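**アツソラ見学会の報告**(2023年12月29日発行号)

会員有志でアツソラ(Atusora)の作業室を訪ねた。案内の募集は前号に載せたとおりで、申し込みが定員を超えたため、三回に分けての見学になった。一回あたり80分、前半が説明、後半が実演という組み方である。

アツソラは、ロボットに手作業を覚えさせるための動作記録を集めている会社で、6月に今の部屋へ移った。机の上の片付けや小物の受け渡しなど、事務所や家庭で普通に行う動作を扱う。人が両手に一台ずつグリッパーを持って作業し、そのときの手の動きと映像を一緒に残す。ロボット本体は使わないので、部屋の中は思ったより静かだった。

今回見せてもらったのは、机の上のキーボードを扱う課題である。一つの課題は短いが、同じ内容を位置や向きを変えて何度も繰り返す。担当者の話では、この課題は一日に最大190回まで記録したことがあるという。これまでにたまった机上作業の記録は800件で、件数には途中でやめたものを含めていない。
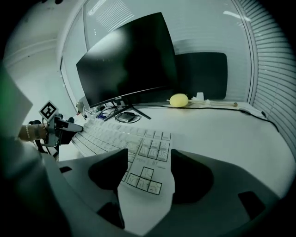 *キーボードに向けたグリッパー。左手側の一台には白黒のマーカーが付いている。*

説明で時間をかけていたのは、指先の位置の決め方だった。矢印キーのように小さく並んだものに近づくとき、指の幅が隣のキーにかかってしまう。持ち手の角度を少し変えるだけで当たり方が違うため、始める前に必ず一度、ゆっくり近づけて確かめるそうだ。マーカーは手の位置と向きを求めるのに使う。手首で隠すと記録が途切れるので、腕の出し方にも決まりがある。

作業者は胸にも装具を着ける。両手がふさがるため、状態の確認は胸元の小さな画面で行う。見学者も希望すれば着けてみることができた。肩のベルトの長さを合わせるのに手間取る人が多く、二回目からは説明の間に順番に合わせておく形に変わった。重さよりも、下を向いたときに画面の分だけ手元が狭く感じることのほうが気になった、という感想が複数出ている。
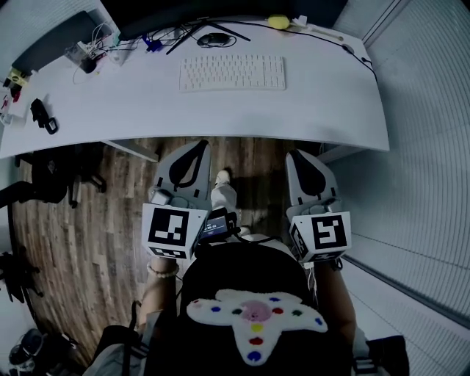
ントンビ・デュプレシさんからは、自分で持ってみると、ものをつかむ前にどれだけ手を迷わせているかがよくわかった、との感想が届いた。人の迷いまで記録に残すのか、それとも後で除くのかを知りたい、とも書かれている。

この点をアツソラに問い合わせたところ、つかみ直しは残し、完全に手が止まった部分は切り分けて別に保管しているとの回答だった。どちらが学習に役立つかは課題によって違い、まだ決めきれていないという。

質疑ではほかに、記録の確認方法についての質問があった。確認は作業者とは別の人が映像を見て行い、マーカーが長く隠れたものや、対象の物が最初から画面に入っていないものを外す。判断が分かれたものは翌朝に二人で見直す。ソフトはジマード(Zimard)のものを手直しして使っているとのことで、画面の写しを配布資料の3ページに載せてもらった。資料が必要な方は事務局まで。

次の見学先はハノサイド(Hanosside)を予定している。日程は先方と調整中で、決まりしだい次号に載せる。今回参加できなかった方を先に受け付けるので、申し込みの際にその旨を書き添えてほしい。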